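Thursday, 9:40 a.m.
Subtitle bench, Herkix room

Picked up the Wurkine job again. Episodes 5 and 6 came in overnight with the new picture lock, so the timings from last week are no good for either of them. Episode 4 is unchanged. I checked the first and last lines and a few in between and they all still sit where they should.

For anyone reading this who wasn't on the first four: Wurkine is the eight-part fantasy drama about the ferry town where the drowned come back for one night a year. Half the cast speaks in the old formal register and the other half doesn't, and the English has to show that without turning into fake Shakespeare. What we settled on in April still holds. The dead don't use contractions. The living do. The ferryman switches in episode 3, after the bridge, and from there on he has no contractions either. A viewer is supposed to be able to catch it before the reveal in episode 6, so please don't "fix" his lines.

Episode 5 first. The file has 564 subtitle events. The new cut drops the market argument completely and moves the phone call ahead of the opening titles. I shifted everything after the titles in one block and then went through by hand. Most of it landed. The bad stretch is the dinner, where the editor has trimmed a little off nearly every shot and the lines now run over the cuts. Redid those one at a time. Still has a flash frame problem near the end of the dinner, where the aunt's line ends just before the cut to the hallway. Pulled the out time back to the cut and it reads fine.

11:15 a.m.

Reading speed. The aunt is the trouble again. She talks fast and on top of other people. I had three of her lines too long to read comfortably and cut them like this:

"You never once thought to ask me whether I wanted the house" is now "You never asked if I wanted the house."
"It was your father who told them, it was always your father" is now "It was your father. It always was."
The third one, about the coat, I left long and gave it 10 extra frames into the silence after it. The coat matters in episode 7.

Song lyrics: the Rozīte track over the end credits has been cleared for translation, so it gets subtitles in italics. The one in the ferry bar hasn't, so leave it blank until we hear. Rozīte needs the long i in the music credit. The old template drops the accent and prints a box. I've changed the font in the template, but check it on your own machine before you export.

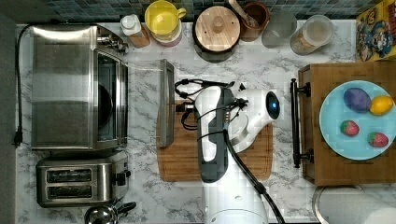 Counter and tile backsplash, arm at center.

1:30 p.m.

Episode 6. This is the reveal, and I watched it through once without touching anything. The recut is better. The dead sister now gets her whole speech on one held shot, where the old version kept going to the crowd. It means the subtitles are alone on the screen with her face for a long time, and the line breaks show more than they did.

Old break:
I waited at the landing until the
lamps went out.

New break:
I waited at the landing
until the lamps went out.

Went through the rest of the speech on the same basis. There's one line I'm not happy with. The word she uses for the crossing can mean the trip or the debt you owe for it, and we've been writing "passage" since episode 1. "Passage" works for the trip and only half works for the debt. Tried "fare." Too much like a bus. Tried "toll," which is close, but the bell in the same shot makes it sound like a pun. Left "passage" in and flagged it.

Also, the sum on the ferryman's slate is readable now that the shot is closer. It says 3,000, and our episode 2 subtitle says the debt is "thousands." I'd like to change episode 2 to match if it isn't too late. Asked the Matari desk whether they've already taken delivery of 2 or can swap the file.

3:50 p.m.

Matari answered. They have episode 2 but it hasn't gone to encoding, so a replacement is fine if it's with them before the end of the day. Changed the one line, reran the checks, sent it. Log the new version as 2c. There was already a 2b from the credits fix, which wasn't written down anywhere, so I've added that too.

They also want the forced narrative file separate from the full subtitles on all eight episodes, signs and letters only. We've been putting both in one file. Episode 6 is heavy for this: the gravestones, the ledger, the letter in the boat. The ledger pages go by quickly and there are up to 50 names on a page. Translating only the one her finger stops on.

4:45 p.m.

State of things:

Ep 2: replaced, version 2c delivered.
Ep 4: no change needed.
Ep 5: retimed, needs a second viewer for the dinner.
Ep 6: retimed through the speech. From the boathouse to the end is still on the old timings.
Forced narrative: split done for 1 and 2 only.

Still open: "passage," the ferry bar song, and whether the child in the last shot of 6 counts as living or dead. She says one line and it has "don't" in it. I've left the contraction in for now and sent the question up. If the answer is dead, it's "do not," and the line will need a few more frames.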